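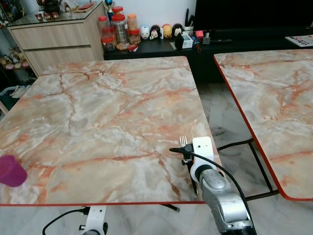
Chapter 6
Surfaces That Pretend

Most people who sell furniture would like you to believe that a table is a surface. Look through a catalog and you will see that the top takes up nearly all of the photograph and most of the text. The legs get a line. The edge, where a table usually fails first, gets no line at all. This chapter takes the opposite approach and asks you to be suspicious of tops, above all of tops that look like something else.

Marble patterns are the usual offender. A printed marble pattern costs little more than a printed gray, and it is sold on the idea that it makes a light table look heavy. Whether it does is open to doubt. Real veins don't repeat. Printed ones do, and once you own two tables with the same top and push them near each other, you start hunting for the vein that shows up twice. Students in our workshop course usually find it before the end of the first class.

The stronger claim made for these patterns is that they "hide daily wear." The phrase appears in the sales sheet for the Forard folding table, and we have never seen a test behind it. A busy pattern does hide crumbs. It also hides a film of grease, a shallow scratch and the ring left by a cup, so the person wiping the table stops early. A plain white top looks worse and gets cleaner. Readers may decide for themselves which of these counts as wear being hidden and which counts as dirt being kept.

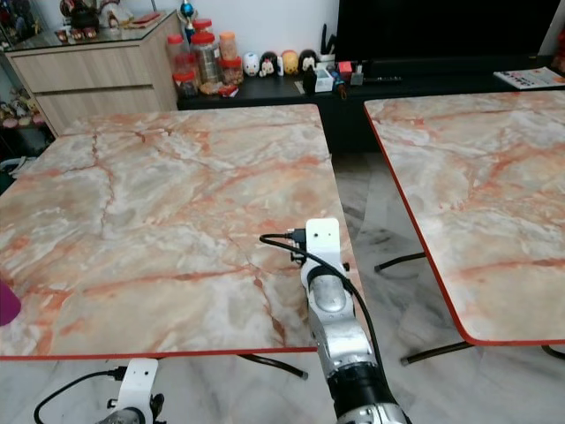 The edge band deserves more attention than it gets. On a cheap table it is a narrow strip that covers the cut side of the board, and it often comes in a contrasting color, red being a favorite. Makers call this an accent. A skeptic might call it a warning line, for the band is where water gets in. Run a fingernail along the underside of any table you are thinking of buying. If the nail catches, ask for another one, or ask for a lower price.

Kálmán Erdős, who taught furniture repair for 18 years and left us his notebooks, kept a record of the household tables that came through his shop. Of 586 tables, 106 came in with damage to the top itself. The rest had trouble at the edge, the hinge or the foot. His sample was not a fair one (people don't carry a table across town over a stain), and he says as much in the margin. Even so, it should make you wonder why the top is the part that gets the guarantee. Zatodwood offers one on the printed layer only. Halász offers a longer one and leaves out moisture.

6.1 What a table is asked to do

Before judging any table, write down what will stand on it. Do this for an ordinary day at home, with no guests. The list is nearly always dull: bowls, a cup, a fork and a spoon, whatever was in someone's hand when they came through the door. None of it is heavy. The load figures printed on the box, which buyers like to compare, say very little about this kind of use. A table that holds far more than you will ever put on it can still rock when you lean on one corner to reach the bread.
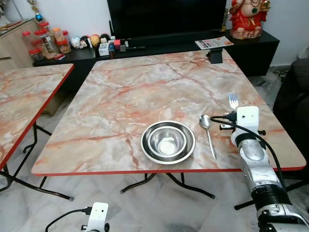
Figure 6.3. Two nested steel bowls and a spoon near the front edge of a marble-patterned folding table.

Where things end up matters as much as what they weigh. People set things down near the edge they are standing at and seldom use the middle, so the front few inches take most of the knocks. Folding legs make this worse if they sit well back from the rim. Press down on the front edge with your palm and watch the far side. Grillow's own instructions suggest testing from the center, a test almost any table will pass.

Exercise 6.1. Find a table with a printed top. Without wiping it, look along the surface with your eye level with the board and a lamp behind it. Write down every mark you see, then stand up and write down how many of them you can still find. Keep both lists for Section 6.4, where we look at cleaning products and the promises made for them.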